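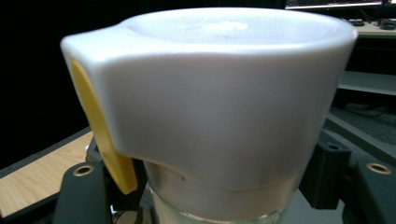 On 4 Nov 2022, Sulastri Hidayat wrote:

> Has anyone on the list settled on a dilution for the Kinach
> descaler in hard water? The label gives a single figure and our
> bore water at Skestomton leaves a grey film on the kettles and
> the urn whatever I do. I have been using 100 mL to the litre
> and soaking overnight.
>
> Sulastri

Sulastri,

100 mL per litre is stronger than you need, and an overnight soak is probably part of the trouble. Once the acid is spent, dissolved calcium can settle back on the metal as it cools, and a grey film is what I would expect to see.

Our supply tested at 393 mg/L as calcium carbonate in August, so it should be comparable to yours. What works here:

- 41 mL per litre, made up with rainwater if you have it
- warm water, well short of boiling
- 200 mL of the mix per small kettle, swirled, then left for half an hour
- drain, repeat once with fresh mix, rinse three times

For the urn, take the tap apart first. Scale packs in behind the seat and the soak doesn't reach it. Lu used to sell a replacement seat washer but the current one is a slightly different colour and a poor fit - measure before ordering.

Do not use any of this on aluminium. If the film is still there after two rounds it may be silicate, and acid of this type won't shift it at any strength. A water test that lists silica separately would settle the matter.

I have no figures for the Iseo powder. It is citric based and slower, and it cakes in the tub in humid weather.

Jianguo Yao

Comments (3)

tapwasher: Same result here with 41 mL. Tank water made the difference.

M.K. - Does the half hour hold for glass kettles?

Jianguo Yao: Yes, though I'd check at fifteen minutes.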